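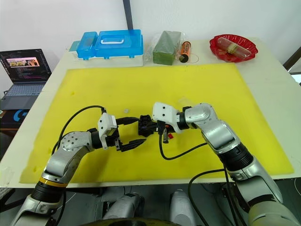 A fuse is a small part that protects a car from too much electricity. Every car has many wires, and they go to the lamps, the horn, the radio and the wipers. If too much current runs in one wire, the wire can become very hot. Inside the fuse is a thin piece of metal, and it melts first. Then the current stops. Wires need a good way to join together, and for this we use connectors, like the small black one held over the yellow mat. It has a short black cable.

Print this page | E-mail this page

What is a relay? It is a switch that works with a small current and turns on a big one. When the driver presses the horn, a relay can do the heavy work.
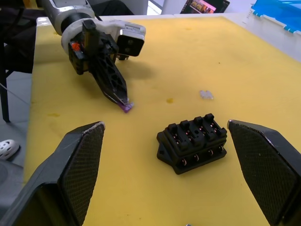

A black fuse or relay box with four raised blocks in a row.

Small parts are easy to lose, so it is good to work on a flat table with a bright color. At our children's workshop in Stanham we have done this from 2011. Put each part down gently and do not bend its pins. Never open a fuse box in a real car without an adult!

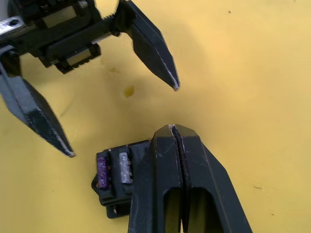 A small black plastic holder on the yellow table.

12 shares | 3 comments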